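Sprechertext: Ein Vormittag beim Tag der offenen Tür von Tenovis

Vortrag im Fachkreis Pflege und Technik, 9. Juni 2023
Manuskriptfassung, zum Mitlesen verteilt

Folie 1 – Begrüßung

Guten Abend. Ich berichte heute von einem Besuch bei Tenovis. Die Firma hat ihre Versuchswohnung für Fachbesucher geöffnet, und drei von uns sind hingefahren: Moushumi Begum, Dinesh Miah und ich. Ich arbeite in der Einsatzplanung eines ambulanten Dienstes, bin also keine Ingenieurin. Wer nach Motoren und Regelungstechnik fragen möchte, wendet sich in der Pause bitte an Dinesh.

Der Vortrag hat zwei Teile. Zuerst der Ablauf der Vorführung, dann die Fragen, die wir mitgebracht und gestellt haben. Zwischenfragen sind jederzeit möglich.

Folie 2 – Der Ort

Tenovis sitzt in einem ehemaligen Möbellager. Im Erdgeschoss ist die Werkstatt, darüber liegt die Wohnung, die intern Mater heißt. Woher der Name kommt, habe ich nicht herausbekommen. Es gibt eine Küche, ein Bad, einen Flur und ein kleines Schlafzimmer. Die Möbel sind gewöhnliche Möbel, wie sie auch bei unseren Kunden stehen. Das war uns vorher am Telefon zugesagt worden, und es stimmte.

Geführt hat uns Nazareno D'Amico. Er leitet dort die Versuche im Wohnbereich. Die Gruppen waren klein, in unserer waren außer uns noch zwei Leute von der Firma Majumder, die Pflegebetten vertreibt. Zusammen also fünf Personen. Mehr passen auch nicht in den Türrahmen des Schlafzimmers, und weiter als bis zur Tür durfte während der Vorführung niemand.

(Hier kurz Pause, falls jemand zum Grundriss fragen will.)

Folie 3 – Die Aufgabe

D'Amico hat die Aufgabe vor Beginn vorgelesen. Der Roboter soll einen kleinen Korb tragen, damit ans Regal gehen und ihn in eines der offenen Fächer stellen. Gezeigt wurde das in mehreren Durchgängen. Dazwischen wurde der Roboter jedes Mal zurück auf seine Ausgangsposition gebracht.

Für uns ist die Aufgabe interessanter, als sie klingt. Wäsche, Verbandsmaterial, Zeitschriften, Ladegeräte – ein großer Teil der Wege in einer Wohnung besteht darin, etwas irgendwohin zu tragen und abzustellen. Moushumi hat für unseren Dienst einmal eine Woche lang mitgeschrieben und kam auf 2.663 solcher Handgriffe. Das ist keine Studie, aber es gibt eine Vorstellung von der Größenordnung.

Folie 4 – Am Regal 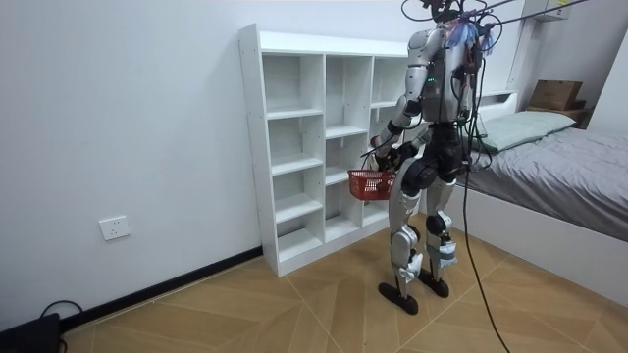 Subira Mwakalinga

Der rote Korb hängt am Henkel in der Hand, ungefähr auf Hüfthöhe, und die Fächer im weißen Regal sind frei. Beachten Sie bitte, wie wenig Platz zwischen Regal und Bett bleibt. In vielen Schlafzimmern, in die wir kommen, ist es genauso eng oder enger. Ein Rollator geht da gerade noch durch.

Zweiter Punkt: die Kabel. Oben am Kopf laufen viele davon zusammen, und ein langes schwarzes hängt bis auf den Boden. Für eine Versuchswohnung ist das hinnehmbar. In einer Kundenwohnung wäre ein Kabel auf dem Fußboden für uns ein Ausschlussgrund, schon wegen der Sturzgefahr. Ich habe das vor Ort so gesagt. D'Amico hat die Antwort auf die Fragerunde verschoben, ich komme gleich darauf.

(Folie stehen lassen bis zum Ende von Teil eins.)

Noch etwas zum Tempo. Der Roboter arbeitet langsam. Ein Durchgang dauerte länger, als eine geübte Kraft gebraucht hätte, und zwar deutlich. Gestört hat mich das weniger als erwartet. Wer in einem Raum mit einer solchen Maschine steht, ist über langsame Bewegungen ganz froh. Dinesh sieht das anders, er hält das Tempo für das Hauptproblem.

Folie 5 – Unsere Fragen

Wir hatten eine Liste dabei, die Mitra Mousavi aus dem Qualitätsbereich zusammengestellt hat. Ich gebe die Antworten so wieder, wie ich sie notiert habe.

Kann der Roboter ohne Kabel betrieben werden? Laut D'Amico grundsätzlich ja, für kurze Zeit. Bei Vorführungen mit Besuchern macht Tenovis das nicht.

Was passiert, wenn der Korb schwerer ist? Getestet wurde bisher nur mit leichten Gegenständen. Eine Obergrenze wollte man uns nicht nennen.

Kommt er mit anderen Regalen zurecht? Mit Einschränkungen. Geschlossene Schranktüren sind nach Auskunft der Firma noch nicht im Programm. Offene Fächer gelten als der einfachere Fall.

Wer beaufsichtigt das Ganze? Immer zwei Mitarbeitende, davon eine Person mit der Hand am Abschalter. Die Steuerungssoftware heißt Plirkik und wird im Haus entwickelt. Alle Durchgänge werden protokolliert, für das Schlafzimmer sind es inzwischen rund 100.

Gibt es einen Termin für den Einsatz bei Kunden? Nein. Auf Nachfrage: auch keinen ungefähren.

Folie 6 – Was wir mitnehmen

Für die Einsatzplanung ändert sich vorerst nichts. Wir haben vereinbart, dass Tenovis von uns anonymisierte Raumskizzen bekommt, mit Türbreiten, Bettabständen und Schwellen. Mitra kümmert sich darum. Wer Skizzen beisteuern kann, gibt sie bitte ohne Namen und Adresse bei ihr ab, Vorlagen liegen am Ausgang.

Im Gegenzug dürfen wir noch im Juni mit einer zweiten Gruppe kommen. Dann soll die Küche gezeigt werden. Gedacht ist der Termin vor allem für Kolleginnen und Kollegen aus der Hauswirtschaft. Die Anmeldeliste geht jetzt herum. Feste Schuhe sind Pflicht, der Weg führt durch die Werkstatt.

(Liste in der ersten Reihe starten. Danach Fragen, Dinesh nach vorn bitten.)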